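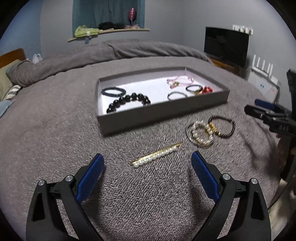
Ticket 279
Project: Bratstead Visitor Guide, print edition
Opened by: Elżbieta Zalewska
Assigned to: Roswitha Lehner
Status: Closed

Problem
Fold-out map on the second proof prints with street names missing in the old town. Names show correctly on screen in the PDF. Walking routes and the ferry line print fine.

5 Jul 2020, Lehner
Opened the proof file in Wuvent. Street names are live text on a layer set to overprint. White text set to overprint drops out on press. Asked Thaler (printer) for their preflight report.

Lehner
Report received. It lists over 90 overprint warnings, all on the map spread. The first proof had none. The map was re-exported between proofs when the museum entrance was moved.

Zalewska
The re-export used the Storkulent preset from the March leaflet. Should I go back to the old one?

Lehner
Yes. The leaflet preset turns overprint on for all text. Also found 4 hotel listings in the index with grid references from the earlier map. Corrected in the same pass.

Lehner
New PDF sent to Thaler. Preflight shows no overprint warnings. Requested a hard proof of the map spread only, on the final stock.

Zalewska
Hard proof checked against the street list. All names present. Approved the first run of 250 copies.

Resolution
Overprint turned off on label layer. Leaflet preset removed from the shared folder.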